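# Kovesitz 311 wall cladding

Fluted panels are everywhere at the moment, and we're delighted, as we've been fitting them since long before they were fashionable! The 311 is the one we keep coming back to. 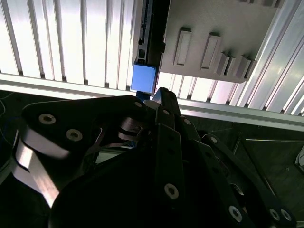 It comes in lengths you can carry up a staircase on your own, and it cuts cleanly with a fine-toothed handsaw. Each board is 12 mm thick and clips to the next along a hidden edge, so there are no screw heads to fill afterwards. Freya Ellwood in our Prudow workshop did her whole hallway in a Sunday and still had time for a roast.

**What you get**

- 3 boards per pack, primed and ready for paint
- Clips and a small bag of spares (you will drop one)
- A paper template for sockets and switches

**Colours**

Chalk and Oat are in stock all year. Moss comes back in September — we ran out far sooner than we expected and have ordered almost 656 packs this time. Any water-based paint takes well on the primer, so do go bold if you fancy it.

**Fitting**

Leave the boards flat in the room overnight before you start. Begin at the corner people see first and check the first board with a level, then check it again. Old walls are rarely straight, and the Pukton packing strips are brilliant for taking up a dip behind the boards. Bathrooms are fine, but keep it out of the shower itself.

Samples are free and go out by second-class post. Ask for Vilmos Sárközi if you'd like help working out how many packs you need — he'll want the width and height of each wall, plus any doors.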